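Fercombe Public Library
@fercombelibrary
2023-08-09

Changes to borrowing, holds and fees at the Fercombe Public Library take effect in September. This thread sets out what cardholders need to know. Please read to the end before contacting the desk. (1/15)

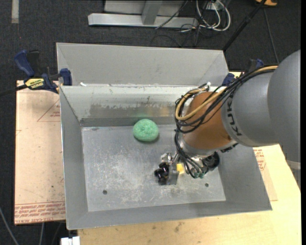
A green object on the scratched floor of a metal bin.

Loan periods. Books, audiobooks and magazines will go out for 23 days. The current period is shorter for new releases and longer for everything else, and many patrons have told us they find the two sets of dates confusing. One period will now apply to all printed items. (2/15)

Films and music will go out for 4 days, as they do now. Board games and puzzles move to the same period as books. Please check that all pieces are in the box before you return a game. (3/15)

Renewals. Each item may be renewed 2 times, online, by phone or in person. An item that another patron has requested cannot be renewed. The system will tell you so when you try, and the original due date will stand. (4/15)

Overdue fees on children's and teen materials end with this change. Fees already owed on those materials will be cleared from all accounts. Patrons do not need to apply. Please allow until the end of September for the balance on your account to update. (5/15)

Fees on adult materials remain in place. The board discussed removing them as well and asked for a further report. Neema Kashindye, head of circulation, will present that report at a public meeting. The date will be posted here and on the door of the main branch. (6/15)

Lost and damaged items. The charge is still the price of replacement. We cannot accept a copy purchased elsewhere in place of payment, except for children's picture books, where a new hardcover of the same title is welcome. Ask at the desk before you buy one. (7/15)

Holds. You will be told by email or text when a requested item is ready. Phone calls will continue for patrons who have asked for them. Items stay on the hold shelf for one week and then go to the next person in line. (8/15)

The hold shelf at the Durkitz Street branch has moved to the left of the front entrance. Items are shelved by the last four digits of the library card number. Names no longer appear on the slips. (9/15)

Library cards. Cards issued before the last system change will work until they expire. A replacement for a worn card is free. A replacement for a lost card costs $2. Please bring one document that shows your current address. (10/15)

Residents of Mokis and the surrounding townships may hold a full card at no cost under the agreement renewed this spring. Residents of other areas may apply for a visitor card, which covers printed items only. (11/15)

Local history room. The collection of 200 letters given by the Nyaga family is now open to readers by appointment. Musyoka Nyaga has kindly supplied notes on the people and farms named in them. The letters may be read in the room but may not be borrowed. Pencils only, please. (12/15)

Appointments for the local history room are made with Noemí Solís at the main branch. Please give two days' notice and say which years you wish to see. The letters are stored by date, and the index of names is still being written. (13/15)

Reading groups. The evening group will meet upstairs from September, and new members may join at any point in the year. The daytime group, led by Chepkoech Mushi, is full. A waiting list is kept at the desk. Large-print copies are available for both groups on request. (14/15)

Printed copies of the new rules are available at both branches in English and Spanish. Questions about a particular account should be made in person or by phone, as we cannot discuss accounts in replies to this thread. Other questions may be sent to the office of the director, Efe Olaniyan. (15/15)

Added: Several patrons have asked about items borrowed before the change. These keep the due date printed on the receipt. If you renew one of them in September, the new loan period will apply from the day of renewal.

Added: The book return outside the main branch stays open at all hours. Items left there after closing are checked in the next morning and are counted as returned on the day before.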